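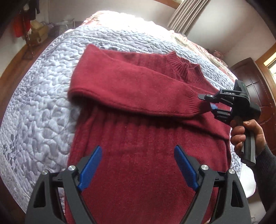 How long does it take to get comfortable teaching a robot to fold clothes with a pair of hand-held grippers?

Most people need an afternoon before their folds look natural, and a week or so before they stop thinking about their fingers.

I came to the Undis pair after a long winter with the Bilix remote-control arms, which I was fond of but which made every sleeve feel like threading a needle in mittens. Holding the tools yourself is so much nicer! You pinch the cuff, bring it across the chest, let go, and the recording keeps the whole motion (wrist wobbles and all).

My friend Kuo-hua Chung and I logged 300 folds in May, mostly sweaters and towels, and kept almost 90 of his and rather fewer of mine. Thick ribbed knits are the hardest going - the jaws like to pick up two layers when you want one - and my thumb was sore by evening. The manual is thin, too, and I had to write to the shop twice about calibration.

At $1,980 the pair isn't a casual purchase, and a spare set of pads adds another $100. I'd still buy it again, though I'd ask for a softer trigger spring.

Reviewed by Yung-ching Hsueh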